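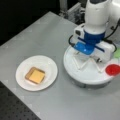 Mounir Alaoui thinks we are blaming the flour for something the water is doing. He wrote in the margin of the last entry that the Jendthorpe lot would have behaved the same as the old one if the dough had come off the mixer at the same temperature, and that until we write down the water temperature every time, there is no point arguing about absorption. Fair comment. I had the flour temperature and the room temperature but not the water for two of the mixes, so those two are struck out of the table and will be done again.

February 2022. Tin loaf, white, change of flour.

Background, for Brian as he was away when it started. The Herkiris flour we have used for the tin loaf ran out sooner than planned and the mill could not say when the next delivery would be. Sharon found a replacement from Jendthorpe, lot 2257, same stated protein. The first bakes were close-textured with a pale top and a tendency to tear along one side of the tin. Sliced, the bread was acceptable, but it dragged on the knife and left a ridge of damp crumb along the blade.

What we changed first: water up by 2 per cent on flour weight. Everything else left alone. The dough was easier to mould and the side tear was smaller, but the crumb was gummy just under the top crust. Kiprono said it looked underbaked. Probe reading in the centre was the same as for the old flour, so I don't think it was, or not only that.

What we changed next: water back to the old figure, mixing extended by two minutes on second speed. Dough came off warm. This is the mix Mounir is talking about. It proved fast and I put it in late because the oven was full of Dennis's rolls. Flat top, wrinkled once cold. Not a fair test and I have marked it as such.

Today's mixes. Water temperature now worked out beforehand from flour, room and the rise we expect from the mixer, and written on the card before the tap is turned on. Two doughs, old flour (the last of it, from the bin by the door) and lot 2257, mixed one after the other by the same person, same speed settings, same salt, yeast from the same block.

Old flour: came together early, clean bowl, stretched to a thin sheet without holes. Nothing new.

Lot 2257: slower to clear the bowl. At the point where the old flour was finished it was still rough and tore when stretched. Gave it a further five minutes' rest in the bowl with the lid on, then a short mix to finish. After that it stretched nearly as well as the old one. Temperature off the mixer matched to within what the probe can tell us.

So the rest seems to do more than the extra mixing did, and it doesn't warm the dough. I should like to see that a second time before I believe it.

Bulk proof as on the card. Knocked back by hand, scaled, rounded, 10 minutes on the bench under the cloth, then moulded. The new flour springs back more at moulding and needs the seam pressed hard or it opens. I suspect the side tear is partly that. Brian moulded half of the last lot and his did not tear, mine did. He rolls tighter and puts the seam dead centre underneath. I will watch him next time.

Final proof. The new one was behind the old by about 5 minutes, judged by finger and by height against the rim of the tin. I held it back until it matched and didn't bake them together. This is a departure from what we agreed, but baking both by the clock would have told us only that one was underproved, and we know that.

Out of the oven. Both domed, both a clean break along the top edge. Colour on the new one still lighter. Sharon's view is that this flour has less sugar freed up in it and that a little malt would put it right. Kiprono would sooner give it longer before baking and leave the recipe card alone, because any new ingredient means reprinting the labels for the shop. Not settled. I lean to Kiprono's way for now, mainly on account of the labels.

Slicing and toasting, once fully cold. Slices cut on the same setting. The old flour toasts evenly. The new one browns late and then quickly, so the dial that suits one is wrong for the other. Colour across the slice is even enough, edges a bit ahead of the middle on both. Eats drier than the old loaf once buttered, according to Dennis. I could not tell them apart blind and neither could Sharon. Dennis could.

The crumb no longer drags on the knife. Biggest improvement of the day.

Tins. Separate matter, but it affects all this. The Budetti tins have lost their coating in the corners and loaves from them need a knock to get out. I have been greasing them heavily and the grease fries the bottom corners. Please keep them out of the trial until they have been recoated. Use the older dark ones, which are stacked under the bench with the lids.

Scales. The small scale drifts when the mixer is running. Weigh salt and yeast before switching on.

To do:

Repeat both mixes with the rest in the bowl, water temperature on the card. If the old flour is finished by then, run lot 2257 against itself, with and without the rest.

One dough with malt, for Sharon, kept out of the main table.

Ask Jendthorpe for the falling number on this lot. Their sheet gives protein and moisture and that is all. Brian has the contact.

Keep a loaf of each in the bread cupboard, bagged, and cut from them daily. The shop sells most of the tin loaves for toast on the second day, so the first-day crumb is not really what we are after.

Mounir, your note on the mixer guard is in the maintenance book. The part is ordered.

Added later: the rest in the bowl holds up the mixer for the next dough. Kiprono suggests scaling the roll dough while we wait, and Dennis has agreed to move his start to fit.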